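Keeping the Fingers Square

The two-arm cell at Menwood has been set up three times. The first time it was bolted down too close to the wall. The second time the arms were at the right height but the wrist cameras had been fitted with the wrong cables, and the whole thing came apart again over a long evening in January. The third time it stayed.

Fedir Melnychuk looks after it now. He came to Stirken as an electrician and still thinks like one, starting with the power supply and working outward. The cell is meant to take flat panels from a person and carry them to a rack. Panels are an awkward load for two arms. If one gripper closes a moment before the other, or a little higher, the sheet twists, and a twisted sheet pulls hard on the finger linkages.

So most of the upkeep is about the fingers. The grippers are black parallel units with two fingers each, and every finger rides on small pivot screws. The screws work loose. Melnychuk goes over them every 40 hours of running, checks them with a short hex key, and puts a dot of paint on any that moved. A screw with 3 dots gets replaced. He used to keep a written log of this, but the paint was quicker and he could read it from the other side of the cell.

After the screws comes the board check. Somebody stands across from the arms with a plain white panel and holds it level while the grippers come in on either side.

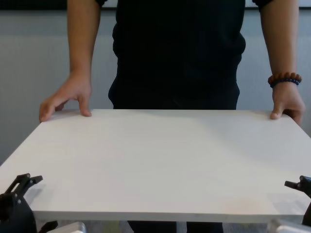 The check takes patience. Both arms have to arrive at the near edge of the board at the same height, and the software only reports where it believes they are. Melnychuk doesn't rely on it. He bends down and looks along the edge, and if one side sits low he stops, backs the arm off and resets its wrist joint against a steel block that Fedoruk machined for the purpose. Then the arm comes in again. On a good morning this happens once. After a crash it can go on until lunch.

The person holding the board matters too. Early on, the crew clamped the panel to a stand, and the numbers looked fine. Then the cell went into use and dropped panels. People don't hold a sheet the way a clamp does. They lean on it, they let one corner drift, they shift their weight. The stand was put away and the check has been done by hand since then – slower, but closer to the job.

The finger pads are the other thing that wears. Dust packs into the ridges and the grip goes slick. Melnychuk brushes them out with a stiff nylon brush and wipes them with alcohol. He tried a softer pad from Somen for a while. It held well and left marks on painted panels, and he went back to the old kind.

Cables get looked at last. The ones at the wrist bend the most, and he leaves a loop of slack there wide enough to put 6 fingers through, a measure he picked up from an old hand at Stirken. Too little slack and the connector works out of its socket. Too much and the cable catches on the elbow when the arm folds.

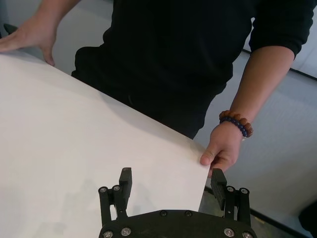

According to İlker Bayram, the corner is where all of this either holds up or doesn't. He would rather see the gripper wait with its fingers open for an extra second than close early on a sheet that is still moving. He had the closing delay lengthened twice, and both times there were complaints about the pace. He says the complaints stopped when the dropped panels did – 99 good handovers in a row was the figure that settled it for him.

Melnychuk agrees about the delay but wants it set separately for each arm. The left one has the older motor and closes a little late anyway. A replacement is on order. Until it comes he has written the two values on a strip of tape inside the cabinet door, next to the torque settings for the pivot screws.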